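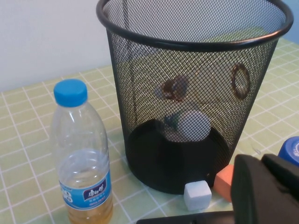
Home | Robots | Bugs | Space | Ask Us

How I Look After a Robot Arm
Last updated: September
Print this page | E-mail this page

Hi! My job is taking care of a robot arm called Gallico. It lives on a table in the workshop at Punbridge, and it practices picking things up. It picks up small things, squashy things, round things that try to roll away (those are the worst!), and it puts them where they're supposed to go. Kids who visit always ask me what the robot eats. It doesn't eat anything, but it does need plenty of looking after, so let me take you through a morning with me.

I get in at 8:30 and the very first thing I do is NOT turn the robot on. I walk around it with the power off and look at the cables. A robot arm bends all day long, and every time it bends, the cables bend too. Try bending a paper clip back and forth and you'll find out what I'm worried about. If a cable looks pinched or shiny in one spot, I fix that before we do anything else.

Next come the bolts. There are 11 on my list, and each one has a little stripe of paint that runs from the bolt onto the metal beside it. If the two halves of the stripe still line up, the bolt hasn't moved. If they don't line up, it has been wiggling loose, and I get out my wrench. I love this trick. You could do it on a scooter (ask a grown-up first, please).

Then I clean the fingers. Gallico has a gripper where you have a hand, and the fingers get dusty just like yours get sticky. Dusty fingers slip! I wipe them with a damp cloth, let them dry, and give each one a squeeze to see if the rubbery pads are worn. A pair of pads came off last month after 1107 pickups, and they were as smooth as a bar of soap.

The camera is my favorite part. It's small and it rides along near the gripper, so wherever the arm reaches, the camera goes too. Imagine having an eye on your wrist. When you reached for a cookie, you'd get a wonderful close-up of the cookie, and your own fingers would be huge and blurry in the corner. That's how it looks for Gallico all day. One smudge on that lens can hide a whole toy block, so I use a soft cloth, and never my sleeve. (Okay, once my sleeve. Valdemar Þorgeirsson, who taught me this job, saw me do it and made me clean it three more times.)

Now I turn the power on, and we do something called calibration. It's a long word for checking that the robot's idea of where things are matches where they really are. Close one eye and try to touch the tip of a pencil with your finger. Did you miss a little? Robots miss too. If someone bumps the camera even a tiny bit, the arm will reach for a cube and close its fingers on air, very proudly, as if it had got it.

A cloth with squares on it is a big help here. The lines are straight and the squares are all the same size, so if the camera sees them looking wonky, something has shifted. I send the arm to one corner, then to the next, and I check that the fingertips come down where they should. If they're off, I loosen the camera, nudge it, tighten it, and go around again. Some days that takes ten minutes. Some days it takes until lunch and I get grumpy.

After that we warm up with foam cubes. Foam is good because it squishes, and if the gripper comes down too hard nothing gets broken. Balls are harder. A ball touches the fingers in only a couple of small places, and if it's sitting inside something, like a basket, the arm has to get its whole gripper past the rim without banging into the side. See-through things are tricky as well. Light goes right through a clear bottle and bounces off it in funny ways, and wire mesh lets the camera see the inside and the outside at the same time, which muddles it up.

My notebook is nearly full. I write down every pickup that goes wrong, and I'm up to number 668. Number 97 just says "ball under fridge."

If the robot does something strange, there's a big red stop button, and I always know where my hand is compared to that button. Everything halts. Then I look, and I think, and only then do I touch anything.

Print this page | E-mail this page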